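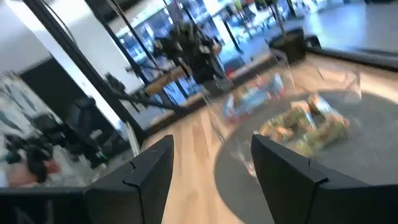 Kyung-tae Son pregunta si el reparto de barritas entre bandejas sigue un criterio de sabor o de color del envoltorio. Ninguno de los dos: la asignación se hace por tipo de envoltorio según la tabla de clases, y el sabor no se anota. La pregunta se incorpora a esta ficha porque afecta a la lectura de todo el conjunto.

FICHA DE DATOS: Rustau, subconjunto de barritas envueltas

Versión: 2
Fecha: enero de 2019
Idioma de las anotaciones: español

1. Contenido

El subconjunto reúne 149 secuencias de clasificación de barritas de aperitivo sobre mesa. Cada secuencia parte de un grupo de barritas y termina cuando se agota el tiempo asignado o cuando el operador marca el cierre. Las secuencias incompletas se conservan y llevan el valor "parcial" en el campo estado.

2. Material

Mesa de madera clara con marco negro. Disco gris oscuro en el centro. Bandejas transparentes alineadas en la mitad más alejada de la mesa; la central se apoya en el disco. Una planta en maceta ocupa la esquina superior izquierda y no se retira entre secuencias.

Las barritas conservan su envoltorio original. Las que presentan roturas en el sellado se excluyen antes de la sesión. No se registran marca, peso ni fecha de caducidad.

3. Estados de la mesa

suelto: hay barritas apoyadas directamente sobre la madera.
en bandeja: las barritas están dentro de una bandeja, sin orden exigido.
apilado: dos barritas comparten bandeja y una cubre a la otra, en todo o en parte.

Un mismo instante puede llevar varios estados. En el siguiente coinciden los tres. 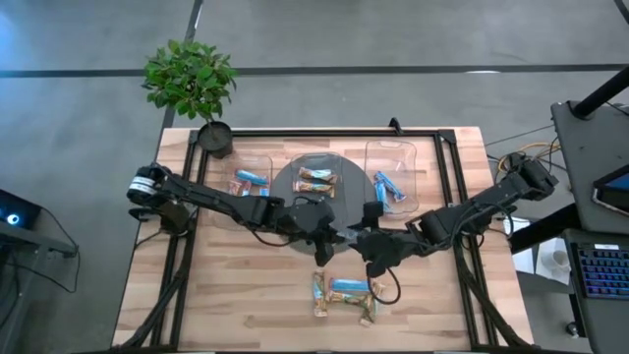

Según Joo, el estado "apilado" debería dividirse en dos, porque una barrita cruzada sobre otra se coge de manera distinta a una colocada en paralelo. La propuesta queda abierta. En esta versión la orientación se recoge en un campo aparte (orientacion) con los valores horizontal, vertical y oblicua, siempre respecto al borde cercano de la mesa.

4. Campos

id_secuencia: entero.
estado: completa, parcial.
bandeja: izquierda, central, derecha.
clase_envoltorio: una de las 6 clases de la tabla Foda.
orientacion: véase el apartado 3.
visible: sí, en parte, no.
nota: texto libre, opcional.

El campo visible se rellena con "en parte" cuando el borde de la bandeja o un reflejo del plástico impide ver un extremo de la barrita. Los envoltorios azules y los dorados son los que acumulan más correcciones en este campo.

5. Anotación

Dos personas anotan cada secuencia por separado. Los desacuerdos pasan a una tercera lectura. Si persisten, prevalece la etiqueta más general. Para distinguir envoltorios de tonos parecidos se comparan las bandas secundarias (rojo, blanco, verde) antes que el color de fondo.

6. Notas de la persona responsable de la disposición

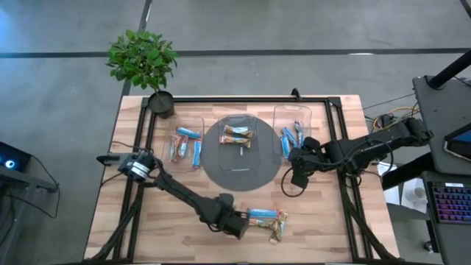 Texto: Kyung-tae Son
Proyecto Rustau, documentación de mesa

La bandeja izquierda se coloca junto a la maceta y la central sobre el disco. La derecha admite un pequeño desplazamiento hacia el fondo, hasta montar sobre la barra negra; más allá la secuencia se descarta. No se corrige la posición de las barritas dentro de la bandeja aunque queden en diagonal o apoyadas unas en otras.

El disco se limpia con un paño seco cada 10 secuencias. La limpieza no se anota.

7. Limitaciones conocidas

Una sola mesa y un solo modelo de bandeja. No hay barritas abiertas ni envoltorios vacíos. Los reflejos del plástico no se han normalizado. Las clases de Foda no equivalen a las de Dradex; la tabla de correspondencias está prevista para abril.

8. Cambios respecto a la versión 1

Se añade el campo orientacion.
Se elimina el campo sabor, que estaba vacío en todas las secuencias.
Se corrige la definición de "suelto", que antes incluía las barritas apoyadas en el disco.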